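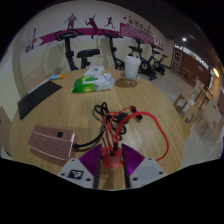 Cable and table tips from the Erholm robotics club

We've been running the hand-held gripper project since May, and most of what we've learned is about tidy tables! A few habits worth borrowing:

Sort the cables first. A black tangle in the middle of the table will find your gripper's red leads and hug them. Coil each one loosely and fasten it with a strip of old bike inner tube - lovely stuff, grips well and costs nothing.

Put the power strip to one side, with its switch where you can reach it. Ours always seems to creep back towards the gripper.

Wet wipes live on the table. Wipe the tabletop before a session and again at the end, but keep them off the printed marker. A soft dry cloth is plenty for that.

Ribbed finger pads love fluff. An old toothbrush, brushed along the ribs, brings it out beautifully.

Drinks go at the far edge, please, lids on if you have them.

Check the plate screws every 30 minutes or so of practice. Finger tight, then a small nudge with the screwdriver.

Leave slack in the leads - 45 cm more than you think! Team Mimen cut theirs short and spent a whole evening soldering.

Pens: caps back on, every time.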